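Caderno da oficina, fevereiro
Preparação da exposição sobre a evacuação costeira de Clollport

Manhã

Continuámos a separar o material que chegou da família Kettle. São cartas, talões de racionamento, dois álbuns e um maço de recibos da antiga fábrica Visser, que durante a guerra fez lonas e sacos de areia. A Marloes Van Loon já tinha feito a lista das cartas. Confirmei a numeração e a última é a 449. Faltava a 17, que apareceu dentro de um envelope da 16. Corrigi a lápis na lista e deixei nota na pasta.

Dois dos talões têm ferrugem de clipe. Tirei os clipes com espátula fina e papel siliconado por baixo. Não tentei limpar a mancha. Guardados em bolsas de poliéster, caixa 3.

Humidade da sala às 10h: dentro do limite. Às 12h tinha subido um pouco, porta do corredor aberta outra vez. Pedir mola nova.

Legendas

A Meinir Phillips mandou a segunda versão dos textos de parede. Estão mais curtos e lêem-se bem. Duas coisas a corrigir:

No painel de entrada diz que saíram 993 pessoas da vila na primeira semana. O registo da paróquia dá 993 para o total da evacuação e 541 para a primeira semana. Usar os dois números e citar o registo.

No painel das crianças, a frase sobre os comboios nocturnos vem só da entrevista da Phyllis Kettle. Pode ficar, mas como testemunho dela e entre aspas. Ela tinha nove anos na altura e diz que se lembra sobretudo do barulho das malas no cais.
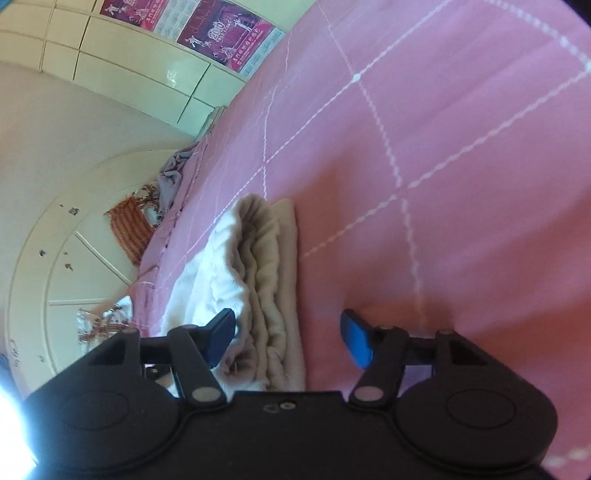 Gravações

O Essam Lamrani passou as cassetes das entrevistas para ficheiro digital. A cassete da Wilma Skinner tem o lado B muito baixo. Ele subiu o volume e percebe-se quase tudo, menos um troço perto do fim, quando ela fala do dia em que acenderam as luzes da marginal. Ficou marcado na transcrição como inaudível. Não preencher por palpite.

Ficheiros guardados na pasta Istness, com cópia no disco externo. O programa Grekix continua a trocar os acentos quando exporta a lista, por isso exportei em texto simples e corrigi à mão. Perdi quase uma hora nisto.

Cerimónia de abertura

Fica assim por enquanto: leitura dos nomes, dois minutos de silêncio, depois abre a sala. A leitura será feita por alunos da escola. Falta confirmar a grafia de seis apelidos com as famílias. A Meinir trata dos telefonemas.

Quem não puder vir recebe o caderno impresso pelo correio, com as cartas escolhidas e a letra da canção.

Por fazer

Etiquetas para as caixas 4 e 5.
Pedir mais bolsas de poliéster, tamanho grande.
Ouvir outra vez a cassete da Wilma com os auscultadores bons.
Devolver os dois álbuns à família depois de digitalizados. A Phyllis prefere que seja a Marloes a levá-los.
Ver se a vitrine baixa fecha. A chave entra mas prende a meio.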